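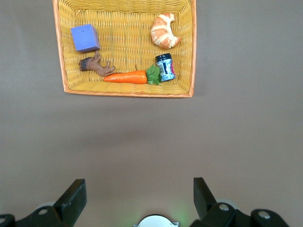 Woven basket, orange rim. 

SPEAKER NOTES: "What the Hedge Knows" / Uststead village hall, June, 7:30 pm start

Thank Gráinne for the intro. Keep it short. Water on the left, clicker on the right, don't mix them up.

Ask: who here walked past a hedge today? Hands. Then: who looked at it? Fewer hands. Move on, don't milk it.

Main point, say it early. The hedge between the Godik road and the church field is older than any house in the village. First mention on paper is the 1731 boundary survey. "Old quick hedge, much grown out." So already old in 1731. Pause there.

How do we know it's the same one. Three things:
- line on the survey matches the line today except for the kink at the gate
- bank underneath, ditch on the north side, both still there if you push the nettles back
- species. hazel, field maple, spindle, dogwood, a bit of crab apple. Spindle is slow to move in. Careful here, the old rule about one species per century is shaky, Wajid will be in the third row and he will say so. Say it before he does.

Wajid's count. He and Elisa walked the whole thing last spring, 51 stretches, wrote down every woody plant. Show the map (the one with green dots, NOT the older one, the old one has the road wrong). Richest part is the middle. Poorest is the bit by Godik where it was grubbed out and replanted with straight hawthorn.

Tell the Godik story if time. Farm changed hands, new owner wanted one big field, dug out most of a summer's worth of hedge, then the topsoil started coming down onto the road every time it rained. Replanted. Panagiotis Psarras drove the digger both times, he's happy for me to say that. He is the one who told me.

Laying. This is what most people came for so don't rush it like I did at Østergaard.
Cut low, at a slant, most of the way through. Bend the stem over uphill. Leave a tongue of bark and wood, thin enough to bend, thick enough to feed it. Stakes every forearm or so, elbow to fingertip. Binders along the top, hazel if you have it, willow if you dont.
Pass the billhook round WITH THE COVER ON. Faisal's billhook, it goes back to Faisal tonight.

Winter only. Sap down, leaves off, birds not nesting. Somebody always asks about September. Too early.

The bit about binders, twisted along the top of the stakes. Same moves as basket work, over under pull tight. My grandmother did both and had one word for it. Can't spell the word. Say it anyway. 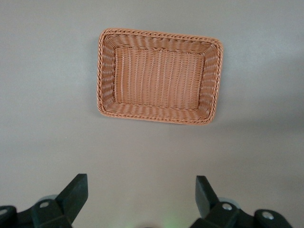
Does a laid hedge need a fence next to it?
For the first few years, if there is stock in the field. Sheep will eat the new shoots as fast as they come up, so keep them a good yard back until the growth is thick at the bottom.

(That one came up at Østergaard and I fumbled it. Have it ready.)

Money. Be quick. We raised 1000 toward whips and guards, and the Brulen nursery is letting us pay the rest after planting. Thank Brulen by name. Don't get into the grant, it's not settled and Elisa will be cross.

What 's next. 46 yards to lay this winter, starting at the gate end and working toward the church. Thick gloves, the leather sort, blackthorn goes straight through wool. A blackthorn prick that swells up wants a doctor, say this one seriously, I left mine and lost two weeks.

Not everyone wants to swing a blade. Other jobs: dragging brash, cutting stakes to length, sharpening points, soup. Soup is a real job.

Dormice. We don't know yet. Nibbled hazel nuts from the middle stretch, smooth round hole, marks going round the edge, which is hopeful. Wajid sent the shells off. Do NOT say we have dormice. Say we sent the shells off.

If running late, skip the slide on flails. If running early, flails. Main thing is every second or third year, not every year to the same height, you end up with knuckles on top and daylight at the bottom. Show the before one of the lane.

Finish with the reading from the survey, two lines only, glasses!! Then straight to questions. Sign-up sheet is by the door, pen on a string.

Chairs stack in the back cupboard, eight high, hall key to Gráinne.

14 shares | 6 comments

Related
Pond day at Uststead: what we pulled out
How to sharpen a billhook without losing a thumb
Elisa Longo on reading old field names
Notes from the Østergaard talk
Whips, guards and canes: ordering for winter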